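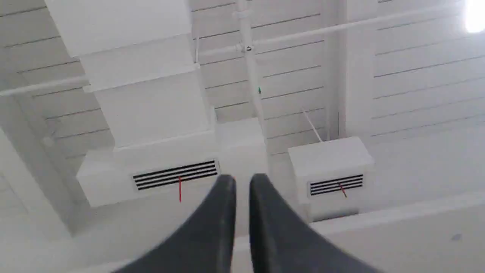 Our project began with a question that sounded simple when we wrote it on the first page of our notebook, which was how a small hardship fund decides who gets help with a gas bill or a week's shopping, and how long people have to wait for it. We spent the spring term with the Uria Fund, which makes one-off grants to households in the Stamia district, and everybody there was kinder to us than we had any right to expect. A fair few of the applications we read were for house repairs, and we learned a lot from them (one family had asked for help with a ceiling after a winter of leaks, and the paint alone was more than they could manage).

We were allowed to read 86 applications with the names taken out, all of them decided before the end of April. The largest grant the fund can give is £600, and most people asked for a good deal less than that, often apologising as they did so, which we found rather moving. The usual wait for an answer was 14 days. That may not sound long, and the office works very hard, but it is a long time if the meter is running down and you have little ones at home.

What surprised us most was the form itself. It runs to several pages and asks for the same income details twice, and quite a number of people had left the second set blank, so their forms were sent back and the waiting began all over again! We made a shorter version and tried it out with visitors to the Aster lunch club, who were very patient with us and told us plainly which questions they didn't like.

We also held a cake sale and a sponsored walk, and raised £2,687, all of which has gone to the fund. If we did the project again we would start the interviews sooner, as we only managed a handful before exams.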